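Search this site
Enter keywords
Go

How to sort out your travel authorisation before you book anything

Wednesday, September 25, 2019
By Grelum

I've filled in more entry forms than I care to remember, and I still got caught out in February. My trip to Quan was booked, the bag was half packed, and then I read the small print and found my passport had 114 days left on it. They wanted six months. Cue a very expensive morning at the passport office! So I've written down the order I do things in now, and it hasn't let me down since.

Start with the passport, before you even look at flights. Check the expiry date against the day you come home, then check how many blank pages you've got. My last one was so full of stamps that I had a single clean page left, and Quan asks for two facing each other.

Next, find the official government page for the place you're going. Type the address in yourself if you can, and don't click the first advert that pops up. There are loads of lookalike sites that charge a "handling fee" for a form you can do on your sofa in half an hour. I use the Fluda app to keep track of which form belongs to which trip (it's only a fancy checklist, but it nags me, and I need nagging).

Now look at how you're arriving. Rules for airports and land borders are often different, and this trips people up all the time. I went into Quan by air and came back in by coach after a weekend away, and my single-entry permit was no good for the second bit. I should have ticked multiple entry, one little box near the bottom of page two.

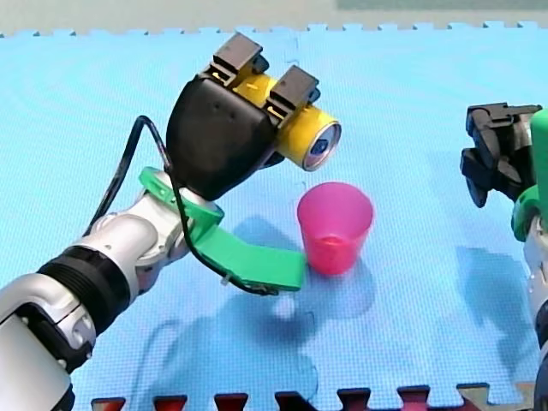

Grelum

Then get your papers together and scan the lot: passport photo page, return ticket, proof of where you're staying and your insurance. Mine wouldn't upload for ages, and in the end I spotted that the form had a size limit of 2000 KB per file. Save them as smaller files and give them sensible names, no accents or spaces.

When you type in your name, copy it exactly as it's printed on the passport, middle names and all. Do the same with the passport number, and watch out for the letter O and the number 0. Read it through out loud before you press submit. I feel daft doing it but I've caught two mistakes that way.

Apply at least 30 days ahead if you can. Once it's approved, print two copies and put one in a different bag from the other. Phones go flat, and the chap on the border desk isn't going to lend you a charger.

Last thing, look at the official page again the night before you go. Rules do change at short notice, and airlines can turn you away at check-in if your paperwork is out of date.

Comments (3)

mapsandmarmalade
The coach thing happened to us as well! Four hours sat in a lay-by café while they sorted it out. Does the multiple entry one cost more?

Grelum
A bit more, yes, but far less than buying a second permit at the border.

tidy_suitcase
I paid one of those lookalike sites 300 for two of us and never saw it again. Wish I'd read this first. Off to check my passport pages now.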